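A Morning at the Lollness Open House: Can a Robot Do My Laundry Yet?

I have wanted somebody else to deal with my laundry since college, so when Lollness opened its workshop in Trovenville to the public for a morning in June, I was in the car before my coffee was finished. It's a long drive (90 miles, most of it behind a gravel truck) and parking was a mess, but they had pastries! Good ones, too, with apricot.

Lollness shares its building with Aser, a parts supplier, and you walk through Aser's loading area to get in. I got turned around twice. Once you find the right door it's one big bright room with a rope along the middle, and you're free to lean on the rope and stare as long as you want. I leaned a lot.

What I wanted to see was the drying rack. My own rack at home is a wobbly thing that pinches my fingers every single time, and I was curious how a machine would get along with poles and fabric at the same time, both of which love to go where you don't want them. They had it on a table covered in shiny black sheeting, one arm at the base and the other over by a long white tube, and I must have stood there for 30 minutes. My feet were killing me.
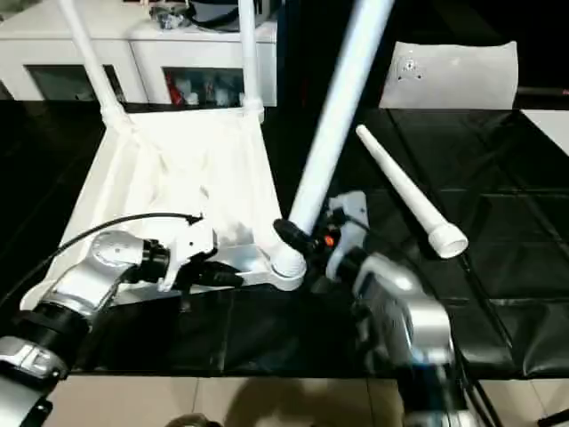
So, is it ready for my house?

Not my house, no. I asked one of the guides and she laughed and said to ask again in a few years. She told me the team had logged 1,230 tries at rack work so far this year, with the hard part being cloth. A tube stays the same shape when you let go of it. A sheet sags and wrinkles and ends up somewhere new, and I know the feeling, having fought a fitted sheet as recently as last weekend.

I came away more hopeful about shops than homes. The guide said the first customers would probably be places with one dull job repeated all day long, and that sounds right to me. My laundry room has a sloped ceiling, a cat door and a pile of single socks. Good luck to any arm that has to work in there.

The gift table and the way home

There was a table by the exit with mugs and a booklet put together by Abou Jaoude, the design shop that did the signs. I bought a mug. They were expecting almost 2,000 visitors over the day, so go early if they do it again next year, and wear better shoes than I did. The pastries were gone by eleven.

Then I drove home and hung up a load of towels by hand.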